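Brernell two-arm folding kit — worth it for a small shop?
Forum: Small Automation > Kits and Services

tormod_h
Posted October 2019

Hello all. My name is Tormod Hovland and I run a small clothing rental and repair shop in Ristthorpe. I want to ask your opinion about the Brernell folding kit. I have it on trial from the dealer, Stodlow, and I must decide soon if I keep it.

The kit is two arms, two grippers, cables, a control box and one year of software. The price they gave me is 2817, and the support plan is 80 per month after the first year. For us this is serious money. We fold T-shirts mostly, and some thin trousers.

First I tell what I like. The setup was easier than I feared. The manual is good, with drawings, and I did not need to call anybody until the calibration. The textured pads on the fingers hold thin cotton well, and I have seen no marks on the fabric so far.

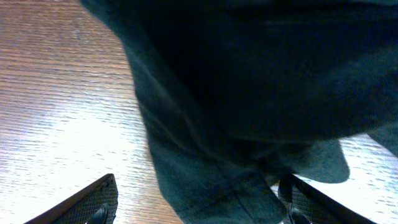 What I do not like is dark clothing. With a red or a white shirt the software finds the edge quickly. With dark green or black it hesitates, goes down, comes up again, and sometimes takes two layers when it should take one. My table is glossy, and I suspect this makes it worse, but the dealer says the table should not matter.

Has anyone used this kit for longer than a trial? I would be thankful for real numbers.

mangle_and_press
The table matters. I don't care what Stodlow told you. Buy a matte mat in a light color, put it over the wood and try your dark shirts again before you send anything back. Also look at where your lamp is. Light from one side gives you a hard shadow under every fold, and the software can read a shadow as an edge.

bhatia_user2
I have the Bhatia kit, not the Brernell, so take this with care. Same problem with black garments in the first weeks. An update helped a little. The mat helped more.

For the price you mention I would want the update plan included for two years. Did you ask?

tormod_h
I asked. They said one year and no discussion. Maybe I ask again in a more friendly way.

I will try the mat. I moved the lamp already yesterday and I am not sure if it is better or if I only want it to be better.

seamline
I will be the unpopular one. How many shirts do you fold in a day? If it is under 800 I can't see how this pays for itself. A person with a folding board does a T-shirt in a few seconds, and she also sees the stain and the missing button. I tested a two-arm kit in March (other brand) and sent it back after 15 days.

mangle_and_press
seamline, you say this in every thread. Some of us have bad wrists. It isn't always about shirts per hour.

seamline
Fair about the wrists. I still think he should count before he pays.

tormod_h
Thank you both. We are far under 800, this I can say without counting. But I am alone in the shop in the morning, and if the arms fold while I serve customers, then slow is fine for me. My question is more if I can leave it alone, and at this moment I cannot. I stand next to it and watch.

The most difficult part is the two-hand work. One gripper takes a corner, the other takes higher up on the shirt, and then they must agree with each other. If the first one has only a small piece of fabric, the shirt turns into a long tail and the fold is crooked.
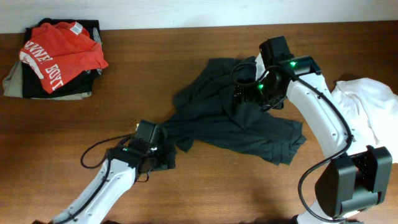
There is a setting called "grip depth" that I have not changed yet. The manual gives it only two lines, and they warn that a deep grip can leave creases. Does somebody know a good value for thin cotton? I am on the factory one.

bhatia_user2
On mine it has a different name, but I went one step deeper than factory for T-shirts and left it there. Two steps was too much, I got a crease on the sleeve. Change one thing at a time or you will never know which one helped.

fold_nerd
Brernell owner here, same two arms. One step deeper is what I use also. And tie the cable on the right arm a little closer to the link, but leave enough slack for the wrist to turn fully. Mine was hanging in a big loop and it caught on a sleeve two times.

I don't agree with the "send it back" advice, by the way. Mine does towels and T-shirts every day and I am content with it. I would not give it hoodies. I also would not pay the 80 per month, I let the plan end and the kit still works, you only don't get new garment types.

tormod_h
This about the plan is very useful, the dealer let me believe it stops working! I will ask Stodlow to write it in the offer.

So for now: mat, one step deeper, cable shorter. I do them one by one as bhatia_user2 says, starting with the mat, and I use the same green shirt for every test. I will write again before the trial ends.

seamline
Post your times with the mat and without it, please. I am willing to be wrong.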